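Test tube rack

A test tube rack is a stand that holds test tubes upright while they are being filled, stored, or left to settle. Racks are found in schools, hospitals, and research laboratories, and come in many sizes.

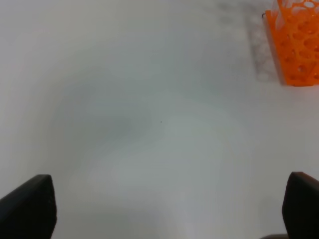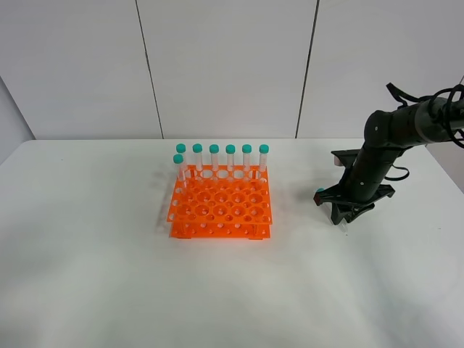 An orange plastic rack on a white surface, in part (first) and on a table by a wall (second)

Materials

Early racks were made of wood, usually a plank with a row of drilled holes above a solid base. Wood is cheap and easy to repair, but it stains and soaks up spills. Wire racks became common later and are still used in water baths. Most racks sold now are plastic – polypropylene where they must survive an autoclave, acrylic where a clear view of the tubes matters more. Acrylic softens in high heat and can crack if wiped with strong solvents.

Layout

The upper plate keeps the tubes from tipping and the lower one carries their weight. Spacing varies with tube width. Some racks have letters and numbers along the edges so that each position can be written down. Drying racks have pegs in place of holes, and the tubes hang on them upside down.

Storage

Large collections keep racks in numbered drawers or cold rooms. The Clasow system, used in some teaching laboratories, allows 7 racks to a shelf and 5 shelves to a cabinet.

See also
Beaker
Centrifuge tube
Pipette stand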